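Preparing and Submitting a Room Reservation Request

Villalba Community Learning Center
Facilities Office
Last revised 8 Feb 2020

This page explains how to reserve a meeting room, classroom or workshop space at the Villalba Community Learning Center. It applies to outside groups as well as to departments of the Center. Requests for the Prondau Auditorium follow a separate procedure and should be sent to the Events Office.

Before you begin

Have the following information ready. The request form does not save partial entries, and a session left idle will close.

The name of your group and a mailing address
The name and telephone number of one responsible person
The date requested and one alternate date
Start and end times, including setup and cleanup
Expected attendance
Any furniture or equipment needed

Groups that have not used the building in the past year must also supply a current certificate of insurance. The certificate should name the Center as an additional insured party.

Step 1. Choose a room

Rooms are assigned by size and purpose. The Jirkeck Room seats 80 in rows and is suited to lectures and public meetings. Smaller classrooms on the second floor seat some 15 people at tables. Workshop spaces are available to groups whose activity requires hard flooring or a utility sink.

Select the smallest room that will hold your group. The Facilities Office may move a reservation to another room of suitable size and will notify the responsible person by email when this is done.

Step 2. Check the calendar

Open the public calendar and select the month. Dates shown in gray are closed. Dates shown in white have at least one room open, although the room you prefer may already be taken. Click a date to see the rooms and hours that remain.

The building closes for maintenance during the last week of December. No reservations are accepted for that week, and recurring reservations that fall within it are dropped without charge.

Step 3. Complete the request form

Select "New Request" at the top of the calendar page. Enter the hours during which your group will occupy the room – not only the hours of the program itself. A meeting that begins at 6:30 and needs half an hour for setup should be entered with a start time of 6:00.

Under "Layout," select rows, tables, hollow square or open floor. If none of these fits, select "Other" and attach a sketch. Layout changes received fewer than four business days before the event cannot be guaranteed.

Step 4. Submit and pay the deposit

Review the summary page and select "Submit." A confirmation number will be sent to the email address on the form. Keep this number. It is required for all later changes.

The deposit is due within 13 days of the confirmation email. It may be paid by check at the front desk or by card through the Tistine payment page. A request with no deposit on file by the due date is released, and the room returns to the calendar.

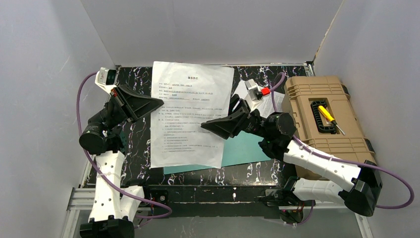 May a group change its date after the deposit has been paid?

A group may change its date once without a fee, provided that the new date is open and the change is made at least four business days before the original reservation. The deposit carries over to the new date. Further changes are treated as a cancellation and a new request.

Step 5. On the day of use

Check in at the front desk and give the confirmation number. Staff will unlock the room at the start time shown on the reservation. Tape, tacks and nails may not be used on walls or doors. Food is permitted in all first-floor rooms; on the second floor, covered drinks only.

At the end of the reservation, return furniture to the layout posted inside the door, place trash in the hallway bins and sign out at the desk. Deposits are returned by mail once the room has been inspected.

Related pages: Room Rates, Insurance Requirements, Prondau Auditorium Requests, Parking and Loading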